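Why Shadows Have Fuzzy Edges

Have you ever made a bunny or a barking dog on the wall with your hands? Then you have already done some real science! You used light, your hands and a wall, and those are all a shadow needs.

Light travels in straight lines. It zooms out of a lamp and keeps going until it hits something. If that something is a wall, the wall lights up. If your hand gets in the way first, the light can't bend around it, so a patch of wall behind your hand stays darker. You've made a shadow!

Look closely at the edge of one, though. Sometimes it is so sharp you could trace it with a pencil. Other times it is soft and smudgy, and it's hard to say where the shadow stops and the plain wall starts.

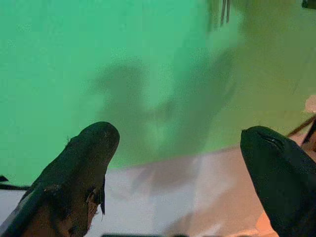
The smudgy part has a wonderful name. It is called the penumbra (say it: puh-NUM-bruh). A lamp is bigger than a tiny dot, so light leaves it from lots of different spots. Near the edge of a shadow, some of that light gets past your hand and some of it gets blocked. The wall there is half lit – a kind of in-between gray. The darkest middle part, where all the lamp's light is blocked, is the umbra.

Does the color of the wall matter? Yes! A shadow on a green wall often looks like a darker, grayer green, and a shadow on a yellow wall looks like a darker yellow. A little light still sneaks in by bouncing off the ceiling, the floor and even your shirt, so most shadows at home are never completely black.

Try it yourself

You need a lamp, a plain wall and 2 hands. Ask a grown-up to help you set up the lamp, and don't touch the bulb.

Hold one hand close to the wall. The edge of the shadow is crisp. Now move your hand slowly toward the lamp. The shadow grows – and grows! – and its edges get blurrier as it does. Next, bring your hands together until their shadows touch. Can you make one big blob that doesn't look like hands at all? Can a friend guess what it is?

If you have a flashlight, try that too, and see whether its shadows are sharper or softer than the lamp's.

Written by Gifty Boateng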